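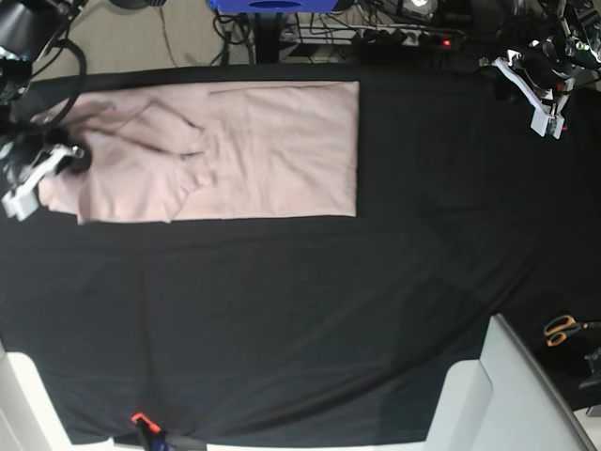
3.2 Collection of folding demonstrations

All demonstrations were gathered at the Dutthorpe site on a two-arm station. The operator moves a pair of leader arms by hand and the station's arms copy the motion. Joint positions, gripper openings and camera views are stored together for each attempt. We refer to the resulting set as Clokell.

The work surface is a table covered with black cloth. We chose a dark, matt covering after early trials on a bare tabletop, in which pale garments were hard to separate from the background. The cloth is clamped at the near edge and was pulled straight at the start of each session, but small creases were left in place. They change from session to session and we did not want the policy to depend on a perfectly even surface.

Each episode covers one garment. The operator brings it to a spread state, folds it into a long rectangle, and releases it. Either arm may rest while the other tidies an end. An episode closes when both grippers are open and clear of the fabric. No time limit was set, although operators were asked to start again if a garment left the table.
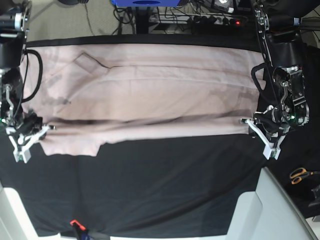 Long-sleeved items took up most of the effort. The usual approach is to take hold of two corners, one with each gripper, and draw the fabric tight before the first fold. Operators differed in how hard they pulled. Fotini Mavromatis, who recorded the larger share, preferred a light pull and a second grasp where needed. Lambros Karamanlidis tended to pull once and accept the wrinkles that remained. Both styles were kept, and the operator is recorded with every episode.

We collected 592 episodes in total. Of these, 381 use long-sleeved garments and the other 211 use towels and short-sleeved tops. Failed grasps were not cut out if the operator recovered within the same episode, as recoveries of this kind were missing from our earlier Ponero set and the policy trained on it often stalled after a missed corner.

Labels for the start of each fold were added afterwards in Partanen, our annotation tool. The second annotator checked 209 episodes, and disagreements were settled by watching the recording together. Episodes in which the final grasp was hidden from the overhead view were marked as such and left in the training set.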